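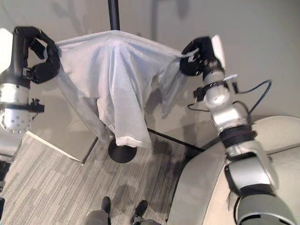 Textile notes: sheers and throws in the Godon sitting room

The February round of linen work at Godon covered the sitting room only. The bedrooms follow once the Borkon order has been delivered. Two pieces were on the list: the white sheer and the light gray sheet that goes over the armchair when the room is closed up.

Lightweight sheer fabric should be handled from the top corners. Held at one point, it hangs on the bias, and the weave distorts slightly under its own weight. Held at both corners with even tension, it falls straight and the creases can be read properly. Keep the top edge level and leave some slack in the middle — a sheer pulled tight will mark at the grip points. The drop on the Godon panels is 271 cm before hemming, so the lower edge needs watching near the carpet and near anything standing on it.

Check the hem before folding. An uneven hem usually means the panel was pressed while folded, and a second pressing along the same line will fix the fault in place. Open the fabric out, let it hang for 6 minutes, then look again.
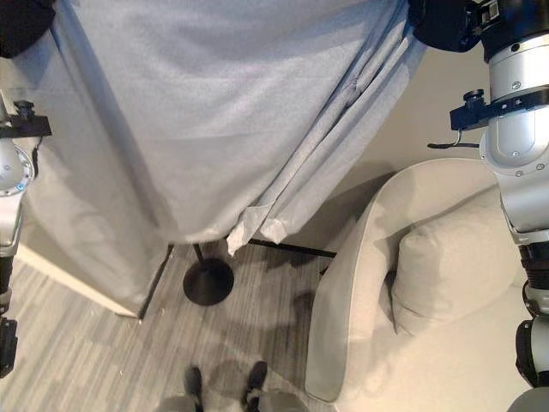
Heavier pieces follow the same order with two changes. The first is that the folds tend to collect on one side, and shaking the cloth moves them without removing them. Bring the bunched side out by the top edge and work down. The second is the hem, which turns back on itself as soon as it touches the floor. Turn it out by hand before the first fold. Any fraying goes on the repair sheet under the Daston stock number, with the side noted.

Armchair cushions stay on the chair under the cover. Moving them to the floor only transfers carpet lint to the upholstery.

Folding is in halves, lengthwise first, with the hem inside. Finished pieces go flat on the shelf in the Nikolaidis cabinet, sheers on top. Do not hang sheers over the cabinet door.

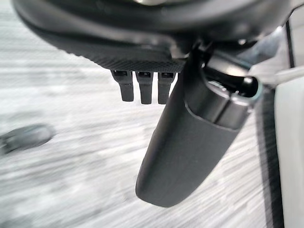 Close view: three black prongs below a textured plate. Sitting room, Godon.

Repair sheets for this round are due back by Monday. Blank copies are in the linen room, in the tray beside the pressing table.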